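Search this site Search Go

Sorting the Small Laundry

I've been putting off the baby laundry pile since Monday, so of course it grew. Salma Ashour (my sister-in-law, mother of 2, patient with me) keeps telling me to do it at a table and stop bending over the bed, and okay, she was right! A few pictures from the morning. 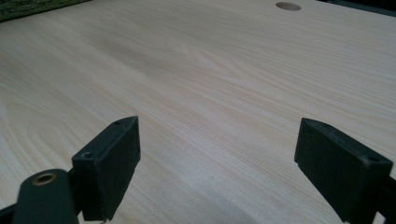
I used to start folding before I'd made any space, and then wonder why everything slid onto the floor. Now the desk gets cleared first, mugs and mail and all. I love the pale grain on this one, and the little round cable hole near the back edge is where socks would go to die if I let them.

My one rule is one piece at a time. I gave myself 20 minutes, put the radio on and made a coffee I forgot to drink. 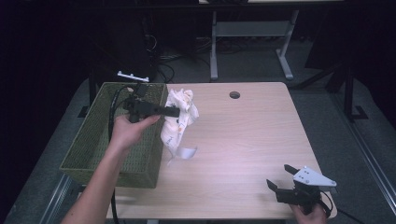 Prints are my weakness when it comes to kids' cloths, and plain ones never seem to make it home with me from the store. They're also way easier to find in a pile. The white one with the little orange and tan marks is a good one for that, you can spot it right next to the green basket even when it's all crumpled up.

Soft little things don't really need perfect corners, by the way. I gave up on that long ago and my mornings got a lot nicer.

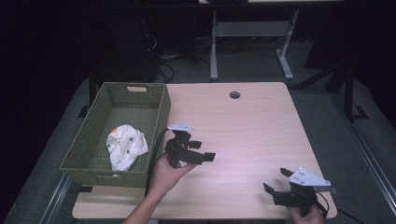
Next up is the drawer itself, which I'm splitting into 4 sections with old shoebox lids (Lamai Limsakul's idea, and she swears by it). Bibs in front, hats behind, and the rest wherever it fits. I'll post pictures once it's fit to be seen!

We use cookies to remember your settings. Accept Decline

© Salma & Co. Home Notes | Contact | Back to top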